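4.2 Collection in bedrooms

The laundry part of the Brolero set was recorded in private homes. We asked the operators to work on the bed, sofa or table where they usually handle their clothes, and we did not supply any furniture, lamps or background cloth. The garments also came from the homes. The reason is simple. In our earlier laboratory recordings, the cloth always lay on a plain gray table, and the policy trained on them lost the edge of the garment as soon as the table was replaced with a patterned surface.

Each operator holds one gripper in each hand, so that there are always 2 views of the same work. Both grippers carry a wide-angle camera placed behind the fingers. The view of one camera contains its own fingers during the whole episode, and it contains the other gripper only when the two hands come close to each other. We did not mask the other gripper or the arm of the operator in the images. In an early version of the pipeline we painted them over with a flat color, but the painted region often covered the cloth exactly where it was being held, and this made the contact moments useless for training.

Operators received a written instruction of one page and a short practice period on a towel. The instruction describes the goal of the task (for example, "separate the garments and fold each one") but it does not prescribe from which side the cloth must be taken. As a consequence, the same garment is picked up at the hem in one episode and at the sleeve in the next. We consider this variety useful, although it makes the analysis in Section 5 more difficult.

4.3 Contact labels for knitted cloth

Knitted garments need special care in labeling. Woven cloth, such as the cloth of a shirt, makes a sharp fold when it is squeezed, and this fold is easy to find in the image. A knit is thicker and softer. It can be touched by a finger and be moved a little without being held. If we take only the opening width of the gripper as a signal, many of these touches are counted as grasps.

For this reason we separate three states: free, touching and pinching. A segment is labeled as touching when at least one finger presses on the cloth, but no part of the cloth is visibly squeezed. It is labeled as pinching when an edge or a layer is squeezed. Cuffs, collars and hems have an additional label, because they are the places where a grasp is most valuable for the later folding steps. Figure 3 gives an example of a pinching segment on a cuff, with the second gripper approaching the same garment.

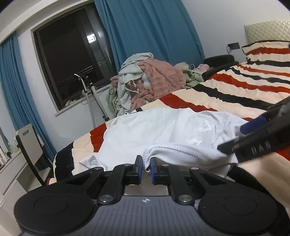

Figure 3. Cuff pinch on a light blue knit lying over a white shirt, seen from one hand-held gripper. The second gripper comes in from the upper right. The striped duvet has strong diagonal edges close to the garments.

The figure shows also why we do not trust an automatic segmentation alone in this part of the data. The bands of the duvet have a much higher contrast than the border between the knit and the shirt below it. Our first segmentation model, which was trained on the laboratory recordings, tended to follow the bands and to leave the shirt out. Other textiles in the room create a second problem. Clothes and blankets piled in the background have similar textures to the target garments, and they were sometimes joined with them into one region.

We therefore used a two-step procedure. In the first step, a detector based on the gripper opening and the motion of the fingers proposes the segments where a contact is likely. In the second step, an annotator looks at each proposal and chooses one of the three states. The annotator sees both camera views side by side — if the cuff is hidden in one of them, it is frequently visible in the other. The annotator is also allowed to reject a proposal completely, for example when the fingers close in the air.

The detector proposed 3,870 segments in the knitted subset. After the annotation, 3,118 segments remained with a valid contact label. The rejected ones come mostly from very short closings, when the operator moves the fingers while deciding where to take the cloth next. We keep the rejected segments in the release with their own mark, as they can be helpful for readers who want to train a detector on this problem.

4.4 Effect on the learned policy

We trained the Serneck policy in two versions which differ only in the labels. The first version uses the opening width and has two states, free and grasped. The second version uses our three states. The network, the training length and the episodes are the same for both. The evaluation was performed on a bimanual robot with the same finger shape, using garments that do not appear in the training data.

The difference is small for shirts and other thin cloth. For knits it is clear. The version with two states often started to lift after the finger had only touched the surface, so the arm moved up and the garment stayed on the bed. The version with three states more often made a second closing movement before the lift. This behavior was not programmed, and we suppose that it was learned from the touching segments, in which operators usually correct the finger position before they pull.

One weakness remains. When both grippers should take the same cuff from opposite sides, the policy sometimes lets the first one go too early. We looked through the training episodes for this case and found that it is rare, as most operators hold the cuff with one hand and use the other hand further up on the sleeve. The bedrooms in the Randwood part of the collection have more such episodes than those in the Khasawneh part, but we did not yet test whether a different sampling of the two parts would help.

A further point concerns the lighting. Many sessions took place in the evening, when the windows are dark and the glass reflects the lamps of the room. We expected that these reflections would disturb the camera tracking, and we compared evening sessions with daytime sessions in the same homes. Tracking was lost more often when a large window filled the upper part of the view and the operator turned quickly toward it. The loss was always short, and the affected episodes were cut at this point and kept as two shorter ones.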